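Galería: clasificación y guarda de placas electrónicas

Centro de Recuperación de Componentes de Prerstead
Página actualizada el 1 de septiembre de 2009

La presente galería reúne imágenes del área de clasificación del Centro, dedicada a la recepción, el registro y la guarda de placas de circuito impreso procedentes de equipos retirados del servicio. El área fue puesta en funcionamiento en enero, bajo la dirección de Siwan Phillips, y atiende las entregas de talleres, centros de enseñanza y empresas de la comarca. Los textos que acompañan a las imágenes han sido redactados por Mali Edwards, responsable del inventario, con la revisión técnica de Corentin Lecomte.

Se recuerda a los usuarios que el material que figura en esta página no está a la venta. Las solicitudes de cesión con fines docentes se tramitan por escrito en la secretaría del Centro.

1. Placas de contorno circular en contenedor amarillo

Las placas redondas con orificio central se guardan aparte de las rectangulares, que admiten el archivo vertical en bandejas ranuradas. Se depositan planas, con los componentes hacia arriba.

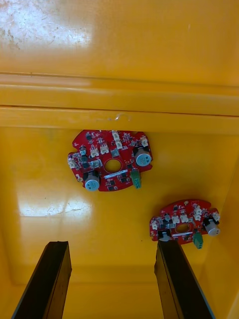 El registro de este tipo de piezas se efectúa en la serie Ogola del inventario, que comprende actualmente 121 fichas. En cada ficha se anotan el color de la máscara de soldadura, el número y la clase de los conectores, el estado de los condensadores electrolíticos y la presencia o ausencia de etiqueta. Cuando la etiqueta resulta ilegible, la placa conserva un número provisional hasta su cotejo con la documentación del equipo de origen. La ficha permanece abierta hasta 18 días; transcurrido ese plazo, la pieza pasa a la sección general.

Los contenedores de plástico se limpian con un paño antiestático antes de recibir un nuevo lote. Las marcas de roce en el fondo o en las paredes no impiden su uso, siempre que no presenten aristas capaces de dañar las pistas o las patillas de los componentes. La retirada de un contenedor corresponde al encargado de turno – en la actualidad, Bleddyn Wogan – y debe quedar anotada en el cuaderno del área.

2. Dos placas rojas junto al reborde del contenedor

La mayor lleva dos condensadores cilíndricos y un bloque de terminales verde en el borde inferior derecho. Bajo el orificio central conserva una etiqueta rectangular blanca.

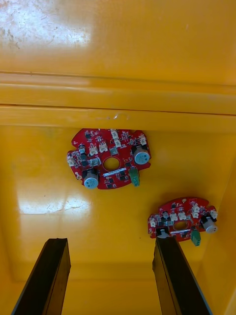

La manipulación se realiza siempre por el canto. No se permite levantar una placa tomándola por los condensadores ni por los conectores, aun cuando estos parezcan firmes, y tampoco apilar piezas sin una lámina separadora. Las placas con bloques de terminales se revisan además tornillo por tornillo, según la pauta elaborada por Donal Mac an tSaoi para el fondo Vondby.

El fondo Vondby, ingresado en el Centro mediante convenio, se conserva en 4 armarios de la sala contigua y dispone de catálogo propio. Su consulta requiere cita previa. Las piezas que carecen de procedencia conocida se mantienen separadas de dicho fondo y llevan el sello de la sección general.

El catálogo impreso puede consultarse en la secretaría en horario de oficina. Las peticiones de reproducción de las imágenes deben indicar el número de orden que figura en esta página y el uso previsto; la autorización se concede para una sola publicación y exige la mención del Centro.

Volver al índice de galerías
Normas de cesión de material
Contacto con la secretaría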